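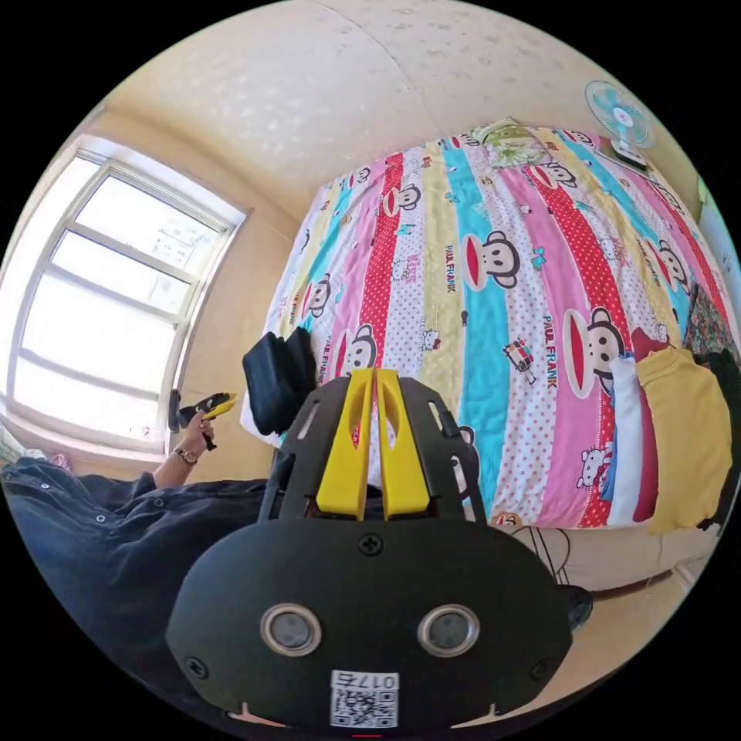
Bedside, denim jacket still on.

3 min read

I've just come home from a long weekend in Selascombe and I'm already plotting the next one! We did the whole town on foot, using the free walking map from the Pullow Street library (ask at the desk, they keep them in a drawer). It has 24 stops and we made it to almost all of them – the old ropeworks was shut for painting, so we had scones at Hoekstra bakery instead and I have no regrets.

If you only have an afternoon, start at the harbour end and walk uphill while your legs are fresh. The Grolach lookout is 99 steps from the road, with a bench halfway, and the colour of the water from up there is gorgeous late in the day. The little ferry across to the lighthouse costs $25 return and doesn't run on Thursday, which I found out on Thursday.

Bring a proper jacket, even in December. I'd also book your room near the theatre, as the streets by the harbour get noisy once the pubs fill up.

Last updated: December

Contact us | © Selascombe Weekender | Back to top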